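Chapelle de Pasham – questions fréquentes

Où se trouve la chapelle ?
Elle occupe l'aile nord de l'ancien collège de Pasham, à Florkurville. L'entrée des visiteurs se fait par la cour, côté bibliothèque.

Que représentent les stalles sculptées ?
Les dossiers illustrent la vie du collège : les premiers cours de botanique, l'incendie du réfectoire, le départ des élèves pour les vacances de juin. Les miséricordes portent des motifs plus libres, animaux et feuillages surtout. Deux panneaux restent non identifiés.

Qui les a réalisées ?
La plupart sortent de l'atelier Aliyu, qui a travaillé pour le collège pendant trois générations. Les stalles du fond, plus récentes, sont de Danjuma Amadi. On les reconnaît à leur taille moins profonde et à l'absence de vernis.

Peut-on consulter l'inventaire ?
Oui. L'inventaire compte 242 notices, une par élément sculpté. Il est consultable en salle de lecture, sur place uniquement.
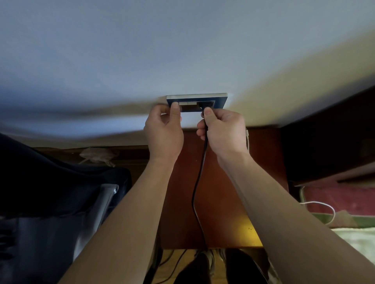 Branchement d'une fiche noire dans la prise située sous un bureau.

Les notices sont aussi versées dans la base Wiva, mais sans les photographies de détail. Pour celles-ci, il faut remplir une demande à l'accueil – comptez deux jours ouvrés.

Les photographies sont-elles autorisées ?
Oui, sans flash ni trépied. Pour une publication, une autorisation écrite est nécessaire. Indiquez le numéro de notice et le tirage prévu ; en dessous de 2 000 exemplaires, aucun droit n'est demandé.

Peut-on s'asseoir dans les stalles ?
Seulement dans les deux rangs les plus proches de la nef. Les autres sont fermés par un cordon, y compris pendant les concerts.

La chapelle est-elle encore un lieu de culte ?
Un office y est célébré le dimanche matin. Les visites reprennent l'après-midi.

Comment proposer une correction à une notice ?
Écrivez à la salle de lecture en précisant le numéro de notice et votre source. Les corrections retenues sont ajoutées à la fin de la notice, avec le nom de leur auteur – l'ancien texte est conservé.

Page mise à jour le 24 novembre 2018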